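Thread, cloth and other soft problems: can machines do the fiddly chores yet?

Jacinto Villalobos on suture pads, trouser hems and the cost of a dropped needle

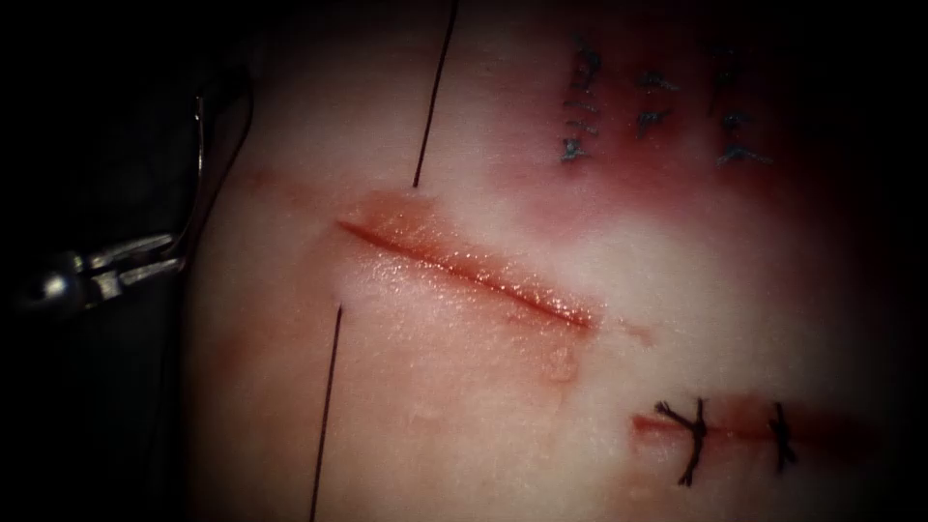 Villalobos spent seven years writing control software for sewing machines before he moved to surgical tools, and he does not regard the two jobs as very different. "Thread is thread," he says. "You have a flexible line under tension, a sheet that deforms when you touch it, and a point that has to go in at one place and come out at another. The sheet in a garment shop is flatter. That helps."

His group at Pratley works on suturing with robot arms, using synthetic tissue pads as the test piece. I had asked to see him about something more ordinary. Pratley also has a contract with Momance, an alterations business, to find out which of its bench tasks could be handed to a machine. The question on the table was whether an arm that can be made to put a stitch in a pad can sew on a button, close a split seam or take up a hem.

His short answer is that it can do parts of each. The longer answer took most of an afternoon.

"People ask about the stitch. The stitch is the part we understand best," he says. "You plan an arc for a curved needle, you enter close to perpendicular, you rotate through. If the material stays where you modeled it, you come out within a couple of millimeters of the target. Then you have a needle in the wrong orientation and a length of thread you can't see the end of, and most of the cycle time goes there."

He breaks a single stitch into phases: locate the edges, grasp the needle, insert, extract, pull through, tie, cut. The group scores each phase separately, a practice he recommends to anyone reading results from other labs. A reported success rate for insertion says very little about whether a row of stitches can be completed without a person reaching in.

In the group's last full series, run in September, the arm attempted 108 stitches on pads with no operator correction allowed. It completed 33 of them from first grasp to cut thread. Villalobos gives the figure without being asked and does not dress it up. With corrections allowed the number is much better, but he considers that a different experiment.

The failures were not evenly spread. Insertion was rarely the cause. Regrasping the needle after extraction was the largest group, followed by slack thread crossing the path of the tool. Moist surfaces make both worse, he says: highlights move when the camera or the material moves, and a depth estimate taken on a highlight is usually wrong.

"A tailor has none of that. Wool doesn't shine at you. On the other hand, a tailor's cloth is not pinned down, and it has no agreed thickness. I would take the shine."

Binta Lawal runs the workroom at Momance and is the person who has to decide whether any of this is worth floor space. She joined us for the second half of the conversation with a list of tasks, ordered by how much time they take. Stitching by hand came fourth. Ahead of it were unpicking old seams, pressing, and what she calls presenting – getting the garment flat, right side out, with the work area facing up.

"If someone lays the trousers out for the machine, that person could nearly have done the hem," she says. "I don't need the hem done. I need the laying out done."

Villalobos agrees with this more readily than I expected. Presentation is the step that research setups tend to remove, his own included. The pad arrives flat, in a known place, and the cuts are where someone put them. He compares it to testing a dishwashing robot with the plates already in the rack.

The Thongdee fixture, a clamping frame the two of them are trying out, is a compromise. A person drops a cuff over it and the frame stretches the cloth to a known position. Lawal's staff can load it in around 2 minutes, which is too slow for plain hems and acceptable for blind hems on heavy fabric. A second tool, Pillora, handles button attachment. It works on shirts. It does not yet work on coats, where the shank has to be wound and the cloth is thick enough to hide the needle tip.

On unpicking, both were pessimistic. Old thread has to be told apart from the cloth around it, often in the same color, then cut without cutting anything else. Villalobos has tried it on a few donated seams and has stopped for now.

I asked what he would tell a household that wanted a machine to do its mending. "Buy a good lamp," he says. "The arm costs more than every shirt you'll ever own, and it still needs you there to turn the shirt over."

Lawal's own forecast is limited to the workroom. She expects to keep the button tool if the coat problem is solved, and to return the frame unless loading time comes down by half. The next review covers both, along with a repeat of the stitch series using a second arm to hold the free end of the thread.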